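The woman who runs the secondhand button shop in Prernlow asked me to leave her name out of this, partly because she is shy and partly because, as she put it, "everyone who needs to find me already knows which door to knock on." So I knocked on it, a little after nine in the morning, and was handed a mug of tea and a biscuit tin before I had my coat off. The tin was full of buttons. The biscuits came later.

She started with her grandmother's collection, which lived in a jar that had once held pickled beets. "I swear the pink ones weren't pink to begin with," she told me, laughing. From there it grew the way these things do. A neighbor moved away and left her a shoebox. Then the old Berisha coat factory closed its doors, and she came home with 40 drawers of stock and no idea where any of it would go.

"My sister said, you have a spare room, and I said, well, I used to!"

She sorts by color first and then by the number of holes, though she admits she breaks her own rule for anything made of shell. Those go together on the top shelf, where the light gets at them in the afternoon. Her favorite is a gray one the size of a thumbnail, chipped on one side, that she has turned down money for more than once.

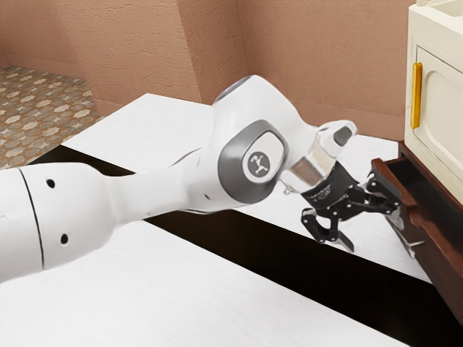 White arm, black gripper and an open brown wooden drawer, computer rendering

I asked what people come in for. Mostly, she said, they come in for one button. They have a cardigan they love, or a coat that belonged to somebody, and there is a gap in the front of it. "They bring the whole coat, bless them, even in September when it's still hot out, and we put it on the table and go hunting." The longest hunt took her through 900 buttons from the Plerkholm estate sale, and she found the match in the last bag. The customer paid 80 cents for it and cried a little, and then they both did.

She has tried selling online, through a small marketplace called Rellix, and she is not sure it suits her. It took her a whole evening to list 200 buttons, and the colors never came out right. "Navy looked black, black looked navy - I had to write letters of apology." She still keeps a few sets up there, mostly for the quilters, who she says are patient people and very good at writing back.

Before I left I showed her my own jacket, which has been missing its second button since last winter. She looked at it for a moment, went to the third shelf and came back with two that were close. We settled on the slightly darker one, and she sewed it on while I finally got my biscuit.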